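30 October 2021

Print | E-mail this page

CO2 absorption cell, run 5. Filled the Tornora tube to 1000 mbar and left the lamp on for the full hour. Far-end reading dropped as it did in July, but the baseline drifted again. I suspect the Brundon detector.

Repeated at 2000 mbar. The band wings fill in nicely, as they should for a thick, Venus-type atmosphere. Center of the band was already black at 100.
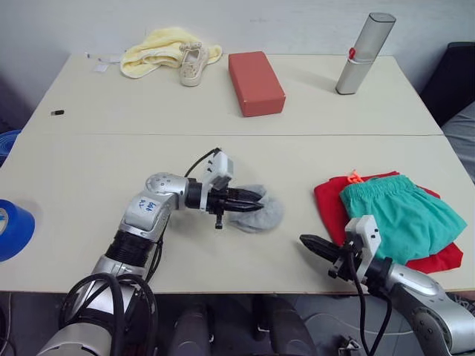
Next is the longer path, with two tubes joined. They need a straight run and our bench is too short. Two white tables pushed end to end would do it, with the joint between the tubes kept clear of the seam. Ask Traltelar about windows.

2 comments | 0 shares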